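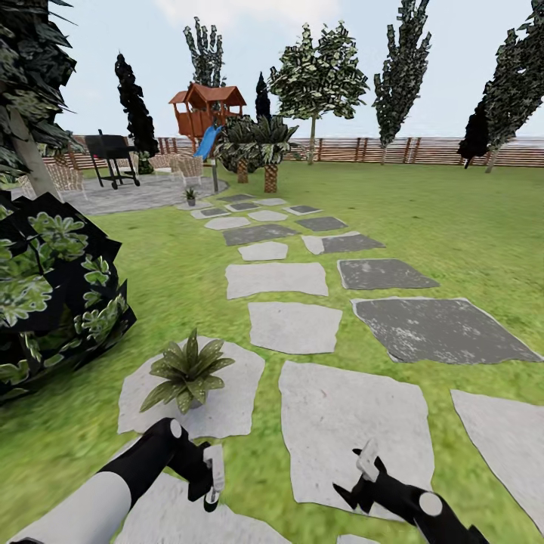
Former Gralville governor loses appeal over emergency order

Appeal judges in Gralville have upheld the conviction of the province's former governor for detaining people without charge during the emergency he declared in 2013. The ruling was given on January 17, 2020, and was carried by two votes to one.

The former governor left for medical treatment abroad before the trial ended and has not come back. His lawyers said he would apply to the Supreme Court. They have 47 days to do so.

The emergency lasted nearly 1,000 hours. In that time the district courts at Takel and Macaraeg were closed and their judges told to stay at home. The appeal court found that the governor had no power to close a court, and that the assembly's later vote in his favour could not make the closures lawful.

The dissenting judge agreed that the order was unlawful but said the trial should have waited until the accused could attend.

Chiharu Nomura, who represented families from Gotell, said the written judgment was clearer than they had hoped when the hearing closed in December. Claims for compensation are a separate matter and will be heard by the district court at Takel.

The full judgment can be read at the court registry on weekday mornings. Copies by post take longer and must be paid for in advance.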